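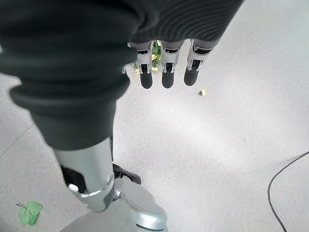

Section 17. Artificial Plants and Flowers

This section applies to all artificial plants supplied with Kellthorpe furnished units.

17.1 Unpacking

1. Clear a section of floor and sweep it before opening the carton.
2. Lift each plant by its base. Do not pull on the leaves or blossoms.
3. Check the plant against the packing list. Report missing pieces to the Vullstead office before set-up continues.

17.2 Shaping and Placement

1. Spread the stems gently, starting with the lowest.
2. Turn the flower clusters outward.
3. Set the plant on a level surface at least 2 inches from the wall.

Note: Small plants may be placed on shelves or windowsills. They must not be left on the floor in walkways.

Caution: Keep all artificial plants away from heaters, candles and bulbs rated above 100 watts.

17.3 Cleaning

Dust the leaves with a soft, dry cloth. Petals that have come loose are to be kept in the bag provided and returned with the plant at the end of the rental period.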